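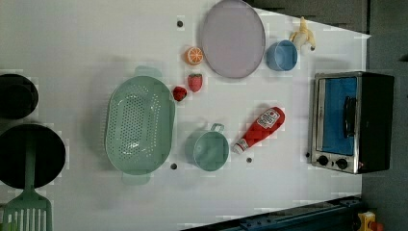
Fig. 2. Play kitchen pieces, with the oval colander left of centre.

Print this page | E-mail this page

Section 3: Washing and drying your Flillum play kitchen

Welcome to the splashy part! Most children love helping with this, and the small pieces are a great place for them to start (expect a wet floor).

Before you begin

Read the care card that came in the box. Anything marked with a crossed-out tap stays out of the water and gets a wipe with a barely damp cloth instead.

Washing the small pieces

1. Fill a bowl with warm water and add 2 drops of washing-up liquid.
2. Put in the play food and swish it about. A soft toothbrush is brilliant for leaves and seedy surfaces.
3. Rinse under the cold tap.
4. Hold the colander up to the light and check every row of holes. Dried play dough loves to hide in there! Push it out with a cocktail stick.
5. Lay everything on a towel overnight.

CAUTION: Keep cocktail sticks away from children. Step 4 is a job for a grown-up.

NOTE: Squeeze any hollow food firmly before drying. If water comes out, keep squeezing until it stops, then leave the piece with its hole facing down for 2 days.

Stickers

Wait until the surface is completely dry, then press from the middle outwards. Spare sheets are in the Rallstead refill pack, along with a lovely set of blank labels for shops and cafés of your own.

Storing

Plates go in first, food on top. Leave the lid open for the first night.

Text: Bianca Matei. Checked by Octavian Rusu, 1/26/26.

Print this page | E-mail this page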